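Notes from the Kitchen Table

Hello again, friends! The maples on our street have finally given in, the furnace kicked on for the first time Tuesday night with that burnt-dust smell I secretly love, and I have spent the better part of two weeks thinking about breakfast. Specifically, breakfast for company, which in our house means the Saturday crowd: my sister's kids, whoever they bring, and our neighbor Ridwan Harahap, who walks over in his slippers and always claims he already ate.

For years I did this badly. I'd get up early, make a huge mess, and then stand at the stove flipping while everyone else had a nice time in the next room. By the time I sat down the coffee was gone and the good conversation was over (I once missed an entire engagement announcement because I was scraping a griddle). So this fall I decided to change how I do it, and I've been at it long enough now to have opinions.

The first change was batter the night before. My grandmother did this and I ignored her for decades. She had a church cookbook from Prurnow, the little town where she grew up, a reprint of one first put together in 1884, and half the recipes in it start with "the evening previous." Buckwheat, yeast, warm milk, a spoonful of molasses, cover with a plate and go to bed. In the morning it has a sour, bready smell and all it wants is a pinch of baking soda stirred in. If you don't care for buckwheat, plain flour works fine, and you can swap in buttermilk and skip the yeast altogether. I do that one when I've forgotten until nine at night, so, most weeks.

The second change was to quit serving people off the stove. Everything goes on the table at once now, and folks help themselves. Yes, the pancakes at the bottom get a little soft. Nobody under the age of twelve has ever complained to me about a soft pancake!
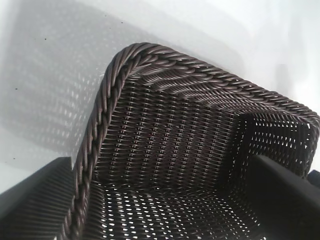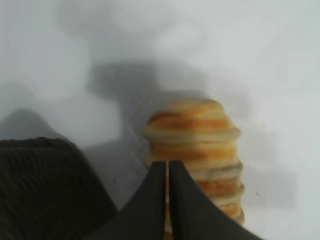 What I really want to talk about, though, is syrup, and I may lose a few of you here. I grew up on the stuff in the plastic jug and I still have a soft spot for it. But my brother-in-law drove home from a trip north in January with a tin of the dark, late-season kind from a sugarhouse called Ljungberg, and I have not been the same since. It tastes like smoke and raisins. He says they hang 1000 taps and do it all with family, and that the lady at the counter made him try every grade before she'd sell him anything. The darkest one was the cheapest! I'd always figured it would go the other way.

If you do get your hands on some, warm it up before you serve it. A little saucepan on low is plenty, or stand the pitcher in hot water while you set out the plates. Cold syrup on a hot pancake just makes a lukewarm pancake. And once the tin is open it goes in the fridge, please. I lost half of one to mold a few years back and I still think about it.

A few of you wrote in after the last issue asking about griddles. I use a cast iron one that covers 2 burners and weighs as much as a toddler. My sister swears by her electric Skarnico, and I'll admit hers come out more even than mine. My middle burner runs hot and I've got a spot toward the back left that scorches everything, so that's where I put the test pancake. The test pancake goes to Bima, who is a beagle and has no standards.

Somebody also asked if you can freeze leftovers. Sure you can. Let them cool all the way on a rack, put a square of wax paper between each one, and bag them up. They go straight into the toaster on a school morning. The buckwheat ones hold up better than the plain, in my experience, but my niece disagrees and she eats more of them than I do.

One more thing before I go. I'd love to hear what your family puts on top. So far I've gotten apple butter, sour cream with brown sugar, fried eggs (I tried it, I'm a convert), and one very firm letter in favor of nothing but butter and salt. Write back and tell me yours, and if you've got a grandmother's recipe that starts the night before, send that too. I'll print as many as I can fit next month, along with the squash soup I promised you in the last one and then completely forgot to include.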